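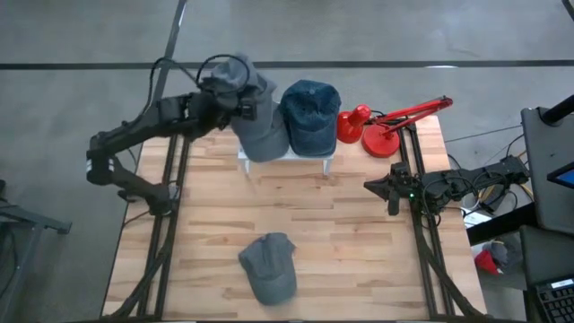 # Storing and stacking caps: frequently asked questions

Maintained by Fenna Wouters, Midbridge accessories store. Last revised 5 April 2026.

These answers cover fabric baseball caps with a curved brim, kept on a table or a low shelf riser. Straw hats, wool felt and flat-brim caps have their own page.

## How many caps can go in one stack?

Nine, if the crowns are soft and the brims have a similar curve. Above nine, the bottom crown takes a permanent crease at the front panels and the stack begins to lean toward the brim side. Three or four is a more practical number on a riser that people pick from during the day.

## Which way should the brims point?

All the same way, toward the person taking the cap. A brim turned the other way lifts the cap above it and leaves a gap that collects dust. Small differences in angle don't matter.

## Should the crowns be nested or folded in?

Nested. Lower each cap over the one beneath until the brims meet, then let go. Folding the back half of the crown into the front half saves space in a carton but puts a hard line through the rear panels. Caps that have travelled folded should be opened on arrival and left on the table before stacking.

## Why use a riser at all?

It separates finished caps from caps still being sorted, and it leaves usable table underneath. A perforated top also lets some air reach the sweatband of the lowest cap. The risers at Midbridge are white metal with loop-shaped leg frames. Check that both lower bars sit flat on the table. If one rocks, put a felt pad under it and do not bend the frame.

## Can a brim overhang the riser?

Yes, within reason. The crown must be fully supported. If half the crown is past the edge, the cap tips forward and pulls the rest of the stack with it.

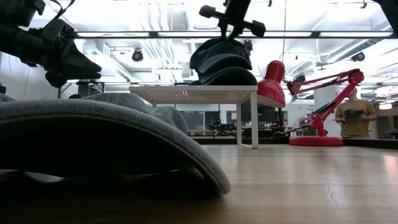 ## What order should the colours go in?

Dark caps are stacked together and light caps together. Navy, black and deep blue can share a stack, and strict order inside it isn't required. Washed grey goes in its own stack. New navy twill can transfer dye to pale cloth if either is damp, and the mark shows first on the seams.

Labels in the stock list use the plain colour name. "Stone", "ash" and "pewter" are all entered as grey.

## How should a cap be picked up?

By the crown, near the button, with a light pinch of the cloth on either side. Lifting by the brim edge works for a single cap, but in a stack it drags the next one along. Do not pull on the button itself. On most caps it is a covered metal piece held by a short prong, and it loosens.

## The crown has collapsed. Is the cap damaged?

Usually not. Unstructured crowns have no stiffening behind the front panels and will flatten whenever they are put down. Push the crown out from inside with a closed hand, set the cap on its brim and leave it. Structured crowns that have buckled need steam. Henrik Nolte handles those; place them in the Fraser tray.

## Are puckers and pale seams a fault?

On garment-washed caps, no. Washing shrinks the thread and the cloth by different amounts, which puckers the panels beside each seam. The raised ridge of the seam then loses colour first. Check for these instead:

- open stitching where the panels meet the sweatband
- a button that turns freely
- a brim with a kink across it
- cut or laddered cloth

Report any of these to Lamisi Nutsugah with the carton number.
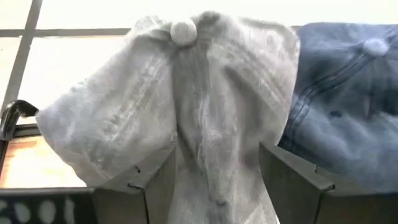

*Seam ridges and covered button on a light grey washed cap, with a slate blue cap beside it.*

## How are caps cleaned before storage?

Brush them dry, working from the button down to the brim. Spot clean the sweatband with a damp cloth. Caps with a cardboard brim insert must not be soaked. If the insert material is unknown, treat it as cardboard.

## How many caps fit in a carton?

The Stenidix carton takes 90 nested or 100 folded. Use the nested figure for anything going back on display.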